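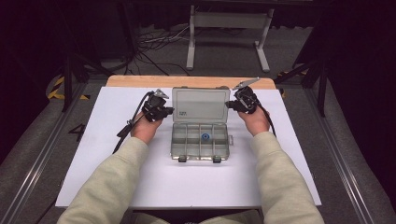
Angeliki Gavalas
Fleece gone rough after washing, how do I get it soft again?

My fleece sweatshirts have stopped being soft and I would like to know if it can be reversed or if I should give up on them. I have four, all the same make (Skaltgate, the plain crewneck), all bought in the same order 14 months ago. The label says 100% polyester, 245 gsm, machine wash warm, tumble dry low, do not iron. The worst one is the light sage-beige, the one with the sleeves in the photo. The other three are navy, gray and a dark red, and they are rough too but the little balls don't show as much. The inside is worse than the outside. It feels matted, like an old bath mat, and the underside of the forearms is the worst spot on all of them.

How I wash them: top loader, warm, regular cycle, with whatever else is in the hamper. That usually means jeans and towels. Orkance powder, one full scoop, and a dryer sheet. I dry on medium because low takes two cycles in my machine. We have hard water here. I turned the water heater down to 121 degrees last winter when the baby started reaching for the tap, so I don't think the wash water is too hot.

I tried the following so far:
A second rinse, no difference.
A cup of fabric softener in the rinse. Softer for one day, then it felt greasy and got rough again.
A disposable razor on one cuff. It took off the pilling but made a thin patch, so I stopped.

Is there a way to bring them back? Also, would a front loader be easier on them? Ours is old and we may replace it in December.

Fathima Bepari
You have two problems and they need separate fixes. One is buildup and the other is worn fiber. The buildup will come out. The worn fiber won't, but you can make it look and feel better.

For the buildup, stop the softener and the dryer sheets completely. Both of them leave a coating on polyester, and with hard water and a full scoop of powder you are adding detergent residue on top of it. Wash the four sweatshirts by themselves, inside out, warm, with no detergent at all and one cup of white vinegar. Look at the water halfway through. If it is cloudy or has suds, there was soap in the fabric. Run it again without the vinegar until the water stays clear. My husband's took three rounds. Never put bleach in the same load as vinegar.

For the matting, brush it while it is still damp. Use a soft pet slicker brush or a clean, medium nail brush. Lay the sweatshirt flat with the inside facing out and brush in one direction in short strokes, lightly. You are lifting the nap, so if you see a lot of fluff coming off, ease up. Do the forearms last when you have a feel for it. Then dry it on low or hang it, and brush once more when dry.

For the balls on the outside, get a battery fabric shaver with a guard you can adjust. Mine is a Stomska and it is fine, but I don't think the brand matters much. Set it to the highest setting first, keep the fabric flat on a hard table, and move in small circles without pressing. Go around the cuffs and the seams slowly. That is where people cut holes. Leave your thin patch alone.

After that:
Wash fleece with fleece or with T-shirts. No jeans, no towels, nothing with a zipper.
Inside out, cold or cool, gentle cycle.
Liquid detergent, half of what the cap says.
Low heat. If low takes two cycles, check the vent hose for lint before you blame the dryer. Ours was packed solid at the elbow.

I would expect the navy and gray to come back most of the way. The forearms on the light one probably won't feel new again if you wear it at a desk or table every day. Rubbing does that to any fleece.

On the washer, yes, a front loader is usually gentler than an old top loader with a center post. I wouldn't buy one only for this.

mavro_laundry
Just hang them up. Dryers ruin everything. My mother never owned one and her sweaters lasted 20 years.

Angeliki Gavalas
Thank you, Fathima. I did the vinegar wash on all four last night. The water was cloudy in the first round and there were suds, which surprised me. The second was mostly clear and the third was clear. I brushed the gray one damp and it is much better, close to how it was. The light one is better on the body but still flat under the arms, like you said.

I haven't bought a shaver yet. The hardware store has one by Mavromatis with three height settings, so I will probably get that. I looked at the vent hose too and it was about half full of lint. Low heat dried a load of T-shirts in one cycle this morning.

Fathima Bepari
Good. Do the shaver before the next wash, then shake the sweatshirt outside, or the fluff will end up on the other three. Clean the lint screen after that load as well.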